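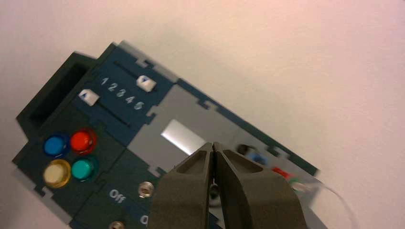 About us

Hi, I'm Hrefna Bach, and I run Hviid, a small foundation that gives money to people who keep an eye on those in charge. That means local reporters, court watchers, tenants' groups, folks who file records requests for fun (they exist, and I love them) and now and then a lawyer who has run out of free evenings.

I didn't come from the grant world. I spent years on the city desk of a small paper, mostly sitting in planning meetings with a bag of almonds, and when the paper closed I kept going to the meetings anyway. A reader wrote and asked if she could pay for my parking. Then her brother wanted to chip in for copying fees. By the following May we had a bank account and a name, and I was giving more of the money to other people than I was spending on myself. It felt like a good time to fill out the paperwork and call it a foundation!

We're 5 people now, spread over two rooms above a print shop in Wasine. The stairs are steep and the coffee is decent. If you're coming to see us, mornings before 11 are best, and please ring the lower bell - the upper one goes to the dentist.

What we pay for

Most of our grants are small. We've made almost 70 of them so far, and the typical one covers things like transcripts, filing fees, train tickets, babysitting during a hearing, or a few months of rent on a desk. We can say yes quickly because there are only three of us who read applications, and we read them on the same afternoon with the door shut.

We also run two longer programs. Mistesard is our training course for people who want to follow a public budget from the first draft to the final vote. It lasts seven weeks, it's free, and yes, there is homework. Drurkico is the legal help line, which we started after a grantee got a very scary letter from a very expensive firm and had no idea who to call. (She's fine. The story ran.)

Where our money comes from

People ask, and they should. Most of it comes from individual donors, plenty of whom give less than the price of a pizza each month. The rest comes from a handful of families and two other foundations. We list every donor on our funding page, and if someone wants to give without being named, we say thanks and send it back. I've had some awkward phone calls over that one, including with a person I really like.

We don't take money from parties, candidates or anyone holding office, and we don't give to them either. I have opinions about politics, loud ones, and so does everybody in the office. Lunch can get lively. But our grantees pick their own stories and we see them when everyone else does.

Getting in touch

If you've got an idea, write to us before you fill in the form. A paragraph is plenty - tell us what you're looking into, where, and what it would cost. One of us will write back, usually me, usually with too many questions.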